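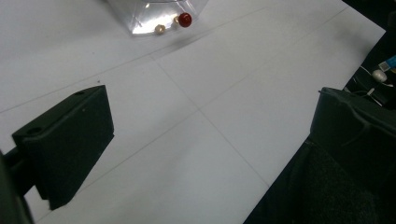

Midico and the Stollside Household Automation Center have released the results of a joint trial on whether machines can take over small sorting and tidying chores in homes and shops. The trial, which ended in December 2024, covered 3572 attempts at tasks that most adults complete without much thought, among them putting loose beads into a container, pairing socks, closing jars and returning stock to a shelf. Small items received particular attention. A clear plastic container with a few beads at its base, one of them a glossy dark red and another cream-colored like a pearl, is a simple sight on a white table, yet work of this kind produced the widest spread of results in the trial. Shiny surfaces and clear walls were named in the report as the main difficulties.

The report states that the machines taking part are not ready to work alone in a home. It finds that several chores can be handed over in part, provided that the items are of a known size and that a person is available to step in. Larger and softer items, such as folded towels, were handled with fewer errors than small hard ones.

Stollside set the tasks and kept the records. Midico supplied the control software, known as Cele, and paid for the use of the test rooms. Both parties agreed on the scoring rules before the first attempt and did not change them during the trial. An attempt was scored as complete only when the item was in the correct place and had not been damaged. Attempts in which a person touched the item were scored as assisted and reported in a separate table.

The original plan called for 3754 attempts. The difference is due to a group of kitchen tasks that was withdrawn before testing began. These tasks involved filled glasses and open pans, and Stollside judged that its test rooms did not have suitable floor drainage. They will be considered again when work in the rooms is finished.

On bead sorting, the report notes that round items tend to roll when they are touched off center and that a small item resting against a larger one is hard to pick up without moving both. The clear container presented a separate problem. Creased or shaped plastic reflects room lighting in bright patches, and Cele at times treated such a patch as the rim of the container. Matching items by color was more reliable than matching them by size. Pale items on a pale surface were missed more often than dark ones.

Speed was recorded but was not used to rank the tasks. In every group the machines were slower than the adults who carried out the same chores for comparison. The report advises readers against drawing conclusions about cost from these times, as the test settings limited how fast the machines were allowed to move.

The shop-floor part of the trial was held at Flisier, a craft supply store that sells beads, thread and buttons by weight. Staff there spend part of each working day returning mixed items to the correct containers after customers have handled them. The store provided 200 mixed lots for the trial, each made up of ordinary returned stock. Lots with large wooden or glass pieces were sorted with little help. Lots with seed beads were stopped early in most cases and completed by hand.

Flisier stated that it has no plans to change its staffing on the basis of the results. The store would consider using a machine after closing hours for the larger stock, if the equipment could be left running safely and if unsorted items were set aside for staff to check the next morning. It also asked that any future system be able to weigh items, as many of its goods are priced in that way.

The report makes 2 formal recommendations. The first is that makers of household machines publish results for each chore separately, in place of a single overall score. Stollside considers that a single score can hide poor results on small or fragile items. The second is that test tables in different centers be set up under the same lighting, so that results can be compared. A draft lighting guide is attached to the report and is open for comment from other test centers.

Midico has said that the next version of Cele will include changes to the way clear containers are detected. The company has not given a release date. It confirmed that the current version will remain limited to research sites and will not be offered for sale to households.

A second round of testing is being prepared. It will repeat the bead and button tasks with the same scoring rules and will add the sorting of screws, coins and medicine bottle caps. Stollside also intends to test opaque containers next to clear ones, in order to measure how much of the error comes from the container and how much from the items.

Copies of the full report, including the task list, the scoring rules and the table of assisted attempts, are available on request from the Stollside information office. Test centers that wish to take part in the second round are asked to submit a written description of their rooms and equipment to the same office.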